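Friday, late

Got in before eight and had the sim machine to myself until Fergus MacAulay turned up. The plan for the day was to finish the hand comparison that has been dragging on since the start of August. Two hands, same arms, same table, same objects, same controller. On one side the Virnow hand we have used all year, three fingers and short pads. On the other the new five-finger hand from Plirkano, which Boglárka loaded into the simulator on Tuesday night and which I had not run for more than a few minutes.

First job was the mass values. The hand file from Plirkano came with a palm weight of 900 grams, and the wrist joint sagged every time the arm stopped. I spent an hour thinking the gains were wrong. Then Fergus asked whether the 900 included the mounting plate, and it did, and we had the plate in there a second time as its own body. Took out the duplicate and the sag went away. I should have checked that first. Wrote it on the whiteboard so Olumide doesn't lose the same hour next week.

Second job was the start pose. With the Virnow hand we start palm down, well above the table, and drop straight onto things. That doesn't work for the new one. The fingers are long and the thumb sticks out a good way from the palm, so coming from above the thumb lands on the object before the fingers are anywhere useful. Boglárka had suggested coming in from the side with the hand upright. I was against it because it uses up so much room on the table, but I tried it with both arms at once and it was plainly better. The thumb gets close to the object and the fingers stay clear.

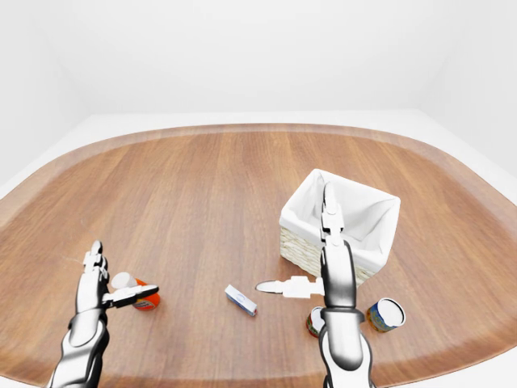 Side approach with both hands upright, basket scene.

Ran the basket scene for the rest of the morning. The task is the same as always: pick up an item and put it in the basket. 30 trials per hand, with the items shifted a little each time. I kept the friction where it was for the older tests so the numbers can sit next to each other in the same table.

The orange bottle was the left arm's job. It lies on its side and it is round, so the old hand tends to push it away with the first contact and then chase it. The Virnow hand got it 20 times out of 30 today, in line with what I had before. The new hand did better when the thumb went in low and worse when it went in at mid height. At mid height the thumb tip slid over the top and the fingers closed on nothing. I lowered the thumb target twice and then left it alone, because I could feel myself tuning the test to suit the hand.

The small white box was the bad one. It is flat and there is not much to get hold of. The old hand pinches it by the long edges and manages most of the time. The new hand pushed it along the table again and again. I only counted 4 clean lifts in the full set. Fergus thinks the contact patch on the thumb tip is too small in the model, and that the real part has a softer pad which would grip better. He may be right. I looked through the files for a pad stiffness and there isn't one, so I wrote to Adelmo Fabbri at Plirkano and asked. No answer by the time I left.

I did not get to the cans. They were in the scene all day and I had to move the right arm's path twice to keep the forearm from brushing them on the way to the basket. That is worth a note on its own. The upright approach puts the forearm low over the near side of the table, and anything standing there is in danger. With the palm-down approach it was never a problem. If we go with the new hand, the planner needs to treat the whole forearm as something that can hit things, and at present it only looks at the hand and wrist.

Lunch at the desk. Leftover rice.

In the afternoon I switched controllers, from plain position control to the Akanda one that limits force at the fingertips. I had expected it to help both hands the same amount. It made little difference to the old one. With the new one the bottle stopped squirting out of the grasp, which had been the main way it failed. The cost is time. Each close is slower, and you notice it when you sit through a whole set. I didn't rerun the box with it. The set was queued and then the license server dropped out at half past three and did not come back for a good while, so I used the gap to clean up the logging. Joint torques for the left and right hands are now saved under separate names. Before this they were both going into one column, and sorting them out afterward was miserable.

Gillespie Haldane came by near five wanting to know which hand to order for the Porkholm bench. I told him I couldn't say yet. He wanted a leaning, so I said the Virnow for flat things and the Plirkano for round ones, and he said that was no help because he has the budget for one kind. Fair enough. I promised him the table with both controllers in it by the end of next week, and told him to leave the order form alone until then.

Left the rest of the box trials running with force control on. Fergus is going to look in on them tomorrow if he is in the building.

To do:
Rerun the white box, both hands, Akanda controller.
Cans, both hands, both controllers.
Ask Boglárka whether the thumb can be rotated down a little at the base before the close.
Write to Adelmo again if there is nothing by Monday.
Forearm collision shapes into the planner.
Return Olumide's headphones.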